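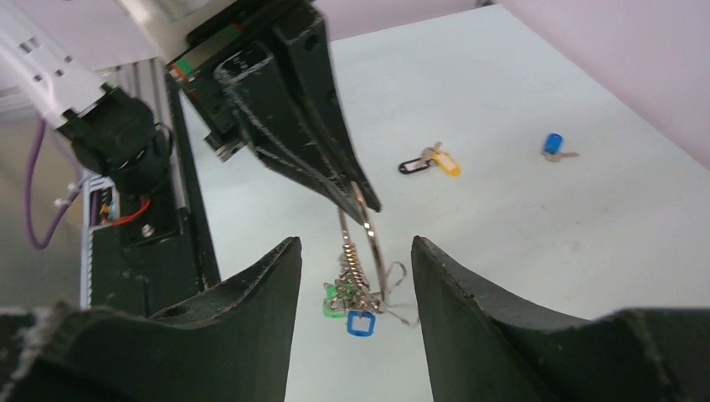
Flolia Hausverwaltung, Standort Lesberg — Team Schlüsselausgabe

Seit November haben wir zwei neue Kollegen am Tisch, und die trinken keinen Kaffee! Die beiden Roboterarme sollen uns beim Sortieren der zurückgegebenen Schlüssel helfen, und ich durfte mich gleich in der ersten Woche daneben setzen. Bei 701 Wohnungen kommt da einiges zusammen, mit Anhängern in Blau, Gelb, Grün und was der Schrank sonst noch hergibt. Bisher hieß das für mich: jeden Nachmittag rund 68 Minuten Ringe entwirren.

Jetzt fange ich nachmittags mit den Übergabeterminen an, und Valter Frade aus der Werkstatt hat eine Schulung bekommen, damit er die Anlage selbst einstellen kann (er ist ganz stolz darauf). Stellen fallen keine weg, das hat uns Celeste Mota aus der Leitung schriftlich gegeben — danach hatten wir nämlich alle zuerst gefragt. Ein bisschen komisch ist es trotzdem. Das Sortieren war für mich immer auch die Zeit, in der man in Ruhe quatschen konnte. 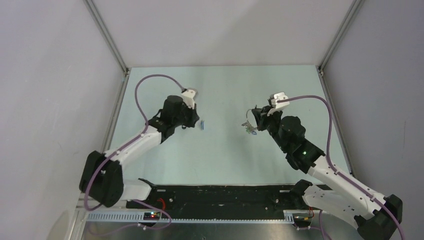

Wie es weitergeht

Der Probelauf dauert noch 20 Arbeitstage, danach setzen wir uns mit Celeste zusammen. Verwickelte Bunde und alles mit Sicherheitskarte bleiben vorerst auch bei uns auf dem Zettel. Wer mal zuschauen mag, kommt einfach vorbei und klopft kurz bei Valter an!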